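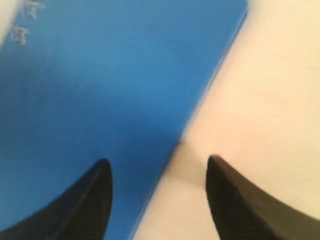
Padonby High Students Finish the Semester 91 Bags of Food Ahead

PADONBY. The spring Service Challenge at Padonby High School wrapped up in May 2026 with a winner, a runner-up and a dispute over whether a can of cranberry sauce counts as a vegetable. The judges ruled that it does not. The sophomores have asked for that in writing.

The challenge gives each grade one semester to find a local problem and do something about it. Past entries have leaned heavily on posters. This year the rules required every team to produce a result that could be seen by a person who had not read the poster, a change that caused some grumbling in the art room.

First place went to the junior class for Second Shelf, a weekly food pickup that collects unsold groceries from Perkska, the market on Esfahani Avenue, and carries them four blocks to the pantry at the Flornedard Community Center. By the last run the juniors had moved 1,069 pounds of food, most of it bread, some of it very heavy squash.

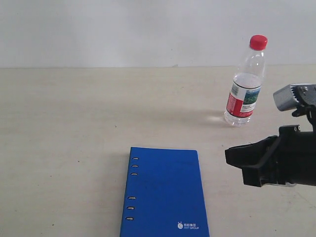 The early weeks were less smooth. The first pickup was scheduled for a school holiday, which the team learned while standing outside a locked school. The second went fine except that the cart had been promised to the drama club, and the bread traveled in backpacks. By the fourth week there was a sign-up sheet, and by the fifth there was a second sign-up sheet for people who had lost track of the first one.

In all, 39 students took a shift. The pantry says it handed out 91 more bags of groceries this semester than last, and would like the juniors to know that it now has enough rye.

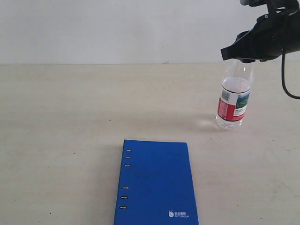
By the Padonby Schools News Desk
Staff writer, student and community programs

Second place went to the freshmen, who set out to cut lunchroom waste and ended up running a share table, where unopened milk and whole fruit can be left for anyone still hungry. It is popular. Bananas last about 30 seconds.

The sophomores held a canned goods drive by homeroom, with results that are still under appeal (see cranberry sauce). The seniors proposed a community garden, chose a name for it, designed a T-shirt for it and graduate shortly. The plot behind the gym has been measured twice.
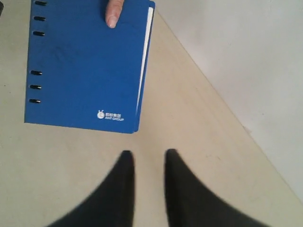

Winning the challenge brings a plaque for the front hall and a pizza lunch, paid for by the district. The juniors voted to keep the pizza.

Second Shelf will go on through June with a smaller crew, and Perkska has agreed to continue setting food aside over the summer. Students who want a shift can sign up in the main office. Either sheet is fine.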